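Search this site
Search
Student Projects > Textiles and Home > Final Reports

What Happens to a Pair of Jeans When You Fold It

Project report by Zixuan Yin
Project partner: Bheki Van der Merwe

Why we picked this

Our class had to choose one everyday object and learn as much as we could from handling it. Other groups took chairs and lunch boxes. We took jeans! Both of us own several pairs, we both fold them badly, and we wanted to know why a stack of jeans never stays as neat as a stack of T-shirts. By the end of September we were folding denim in our sleep.

Our main question was which fold takes up the least room on a shelf and still looks decent when you pull the jeans out again. The second question came up along the way: which parts of the jeans get in the way of a good fold?

What we used

We borrowed 33 pairs from classmates and family, all adult sizes, and gave each one a paper tag so it would get back to the right person (one pair went home with the wrong cousin anyway, sorry again). The shelf was a Landum unit from the textiles room, the open kind with no doors. For measuring we used a steel ruler and a heavy cookbook, which we laid on each stack for 20 seconds so that everything got squashed the same way.

We tried three folds. The first was the store fold, where you lay one leg over the other and fold up from the hem in thirds. The second was the roll. The third is what Bheki's grandmother calls the Baloyi fold, after the neighbor who taught her. You tuck the hems inside the waistband at the end, so you get a little packet that holds itself shut. I love this fold and I have now taught it to my entire family.

Seams are the whole story

We expected the thickness of the denim to matter most. It does matter, but the seams matter a lot more. A single layer of denim is pretty easy to bend. Once you fold across a hem or a side seam, you are bending several layers stitched together, and they push back.
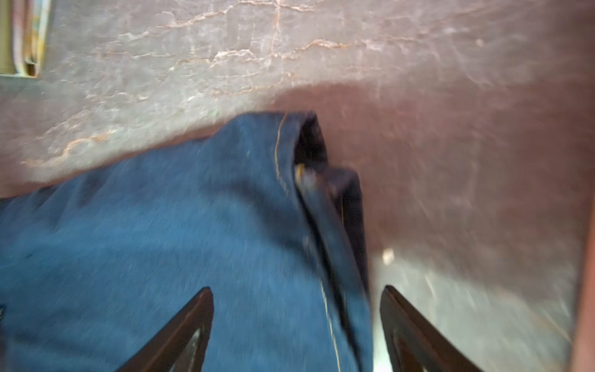
The orange stitching turned out to be a really handy guide for this. On most jeans it marks the thick places, so you can look for it before you decide where the fold should go. If two lines of stitching end up on top of each other, you get a ridge, and the next pair on the stack slides off it. If you shift one leg over by a finger's width, the ridges sit side by side and the packet lies much flatter. That tiny change did more for our stacks than switching folds did!

Hems were the worst spot. They are doubled over and sewn down, so they hold their own shape and like to gape open at the crease. Rivets were a smaller problem, but a rivet under a fold makes a bump you can feel through the next pair.

Results

A stack of 8 pairs in the store fold came to nearly 400 millimeters and leaned to the left every time we built it. The Baloyi fold made a slightly taller stack, but it stood straight, and we could pull a pair out of the middle without wrecking the rest. Rolling won for drawers and lost badly on the open shelf, where the rolls crept forward until the front one dropped.

Stretch jeans did well in everything. The stiffest pair was a heavy one from Flavitz that belongs to Bheki's uncle, and it unrolled itself while we were writing down its number.

What we would do differently

We should have sorted the jeans by weight before starting. We mixed heavy and light pairs in the same stacks, and that makes the heights harder to compare. I would also like to try jackets, where the seams run in every direction.

Filed under: Laundry & Folding, Denim, Group Work

3 comments

gelilness_reader
Tried moving the leg over before folding. My shelf looks so much better, thank you!

Tomasz
Did you test kids' jeans? Ours are too short for the tuck.

Zixuan Yin
@Tomasz No, only adult sizes. For short legs I'd try folding in half once and skipping the tuck. Tell us if it holds!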